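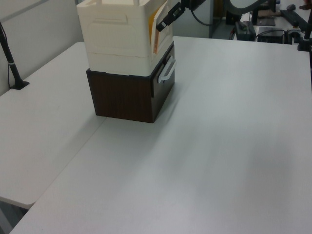 Subject: Re: [desk-storage] Bin on top of a drawer unit, or side by side?
List: Cirnby Home Office list

On Wednesday a list member wrote:

> I have a small wooden drawer unit and a plastic file bin, and one
> shallow desk to put them on. Side by side they take up most of the
> back edge. If I put the bin on top of the drawers, will I regret it?
> The bin is a Bresemar and holds letter-size folders. The drawers are
> a Cesura, the low one. I file something most days and open the
> drawers maybe twice a week.
>
> Also, does anyone keep the folder they're working on in the bin, or
> does it end up lost in there with the rest?

I've had mine stacked for 3 years and would do it again, with a few conditions.

Put the heavy one on the bottom. My drawer unit is dark wood and weighs a good deal more than the bin does when the bin is empty. Full of paper it's another matter. I keep the bin to about half of what it will hold, and anything older than the current tax year goes in a box in the closet.

Check the feet. Some of these bins have a molded rim on the bottom that is a little wider than the top of the drawers. If the rim hangs over, the bin will rock every time you pull out a folder. Measure before you clear the desk. I didn't, and had to swap bins with my sister.

Turn the drawers so the handle faces where you sit. If you put them against a wall with the handle on the wall side, you'll be lifting the bin off to get at a stapler. Leave enough clear table in front for the drawer to come all the way out.

When you open a drawer, put your other hand on the bin. An empty drawer slides fine, but one with hole punches in it can tug the whole stack forward. I cut 2 strips of shelf liner and laid them between the pieces, and that took care of most of it.

On your second question, I use one bright folder for whatever is current, and it goes along the side of the bin with the edge showing. Everything else is plain manila. I can find it without reading tabs. When the job is finished the papers move to a manila folder and the bright one gets used again.

If your desk is very shallow, a second small table pushed against it may do more for you than stacking. You'd want both at the same height.

Does your Cesura have a stop on the drawer? Mine doesn't, and I've dumped it on the floor once.

--
Message 3606, desk-storage
To leave the list, send a blank message with "unsubscribe" as the subject.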